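Ostwood Continuing Studies
Body Adornment and Beauty Practice
Handout 3: Nail color, from stain to lacquer
Instructor: Anneliese Wunderlich
Revised 2021-07-14

Read this before class. I know some of you read it during class, since I can see you from the front, but try.

1. Stain and coating

People have put color on their nails in two basic ways. A stain goes into the nail plate. A coating sits on top of it. Almost every argument in this course about price, wear and who gets to look down on whom comes back to that difference.

A stain can't chip. It also can't be removed, only outgrown, so a bad decision stays with you for months. A coating comes off with solvent, or with your teeth during a tax audit.

2. What the nail is

The visible plate is keratin, arranged in flattened layers of dead cells. It doesn't breathe. Letting your nails "breathe" between manicures is a lovely idea and you may repeat it at parties, but not on the exam. The living part is the matrix, tucked under the skin at the base. Damage there shows up later as a ridge or a dent that grows out with the plate.

3. Reading a bottle

Ordinary lacquer has a film former (usually nitrocellulose), a resin to help it stick, a plasticizer so it bends, solvents so it flows, and pigment so there is some point to it. The solvents leave and the film stays. Polish goes thick in the bottle when the solvents have left early, like guests at my last dinner. Use lacquer thinner for this. Remover will loosen it too, and will also wreck the film.

Gel cures under a lamp. Nothing evaporates to speak of; small molecules link into long ones. A gel that looks dry and isn't fully cured is the main way people develop an allergy to it, so match the lamp to the product and keep the stuff off the skin. 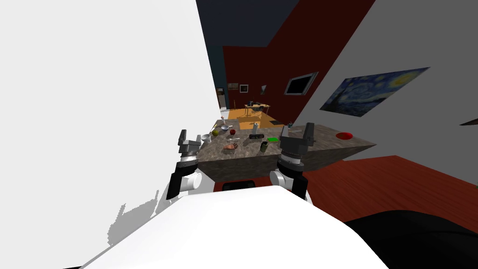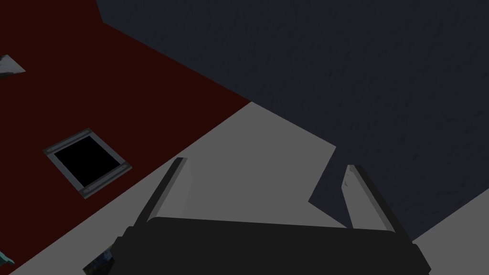
Gripper fingers, computer-rendered; both views from one simulated setting.

4. Shape

Square, round, oval, almond, and the long tapered one that makes it hard to pick up coins. File in one direction if you like the ritual. A fine grit matters more than the direction. Shape before color. Every term somebody does it the other way round and then asks me about chipping.

5. The Trirnow swatch set

We will use the Trirnow set for the wear exercise. It has 10 shades, including one called Storninum, a gray with a faint green cast that looks dreadful on the card and quite good on people. Gopinath Pisharody has the key to the supply cabinet. Ask nicely. Item 1052 in the cabinet list is the base coat, whatever the label on the shelf may say.

Paint one hand with base coat and one without. Same shade, same number of layers. Keep notes until the next meeting, including dishwashing, and no heroic avoidance of dishwashing.

6. Reading

Naidu packet, section on stained nails and ceremony. Skip the appendix unless you enjoy solvent tables. The packet was last corrected in March, so throw out any older copy, particularly the one with the coffee ring that keeps getting passed down.

7. For discussion

Why has pale pink so often counted as "no polish" in offices that ban polish?

Bring an example of a shade name that tells you nothing about the color. This should take you under a minute in any drugstore.

Wear notes are due at the start of class, on paper. Remover is by the sink.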